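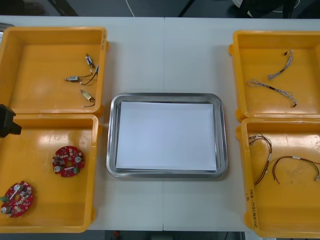
# qudah-kit

Perception and planning stack for the Uno kitting cell. Parts are stored by type in four yellow trays, two on each side of the table, and collected on white paper in the steel tray between them. The code covers segmentation, grasp selection and arm scheduling. Low-level drivers live in `burano-drivers`.

## Layout config

Tray regions are defined in `config/cell.yaml` as polygons in table coordinates:

- `left_far` - small metal-bodied components with leads
- `left_near` - round red circuit boards
- `right_far` - thin braided harnesses
- `right_near` - colored wire bundles
- `center` - steel tray, place target

Redo the polygons if a tray is moved. The rim of the steel tray is reflective and returns bad depth, so `center` is shrunk by 14 mm on every side before place poses are sampled.

## Perception

`rudia_seg` runs on the fixed camera view and publishes one mask per part. Known problems:

- Glare on the yellow tray floors splits masks. Set `merge_glare: true`.
- Looped leads get grouped with the body. Grasps are sampled on the body only.
- Masks under an arm are stale. The tracker holds the last pose for 800 ms, then drops it.

During a place, the forearm can cover most of a right-hand tray and the gripper hides part of the center tray. The planner won't pick from a region marked `occluded`.

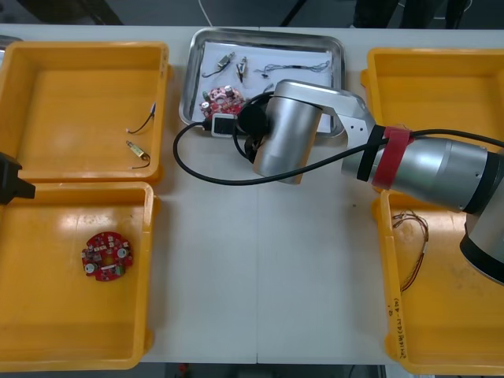
## Running

```
qudah calibrate --arms 2
qudah run --config config/cell.yaml
```

Calibration must finish before `run` will start. The arm cable is modeled as a padded capsule along the forearm - slack hanging over the table isn't in the collision model. Keep `cable_margin` at its default unless the cable has been rerouted.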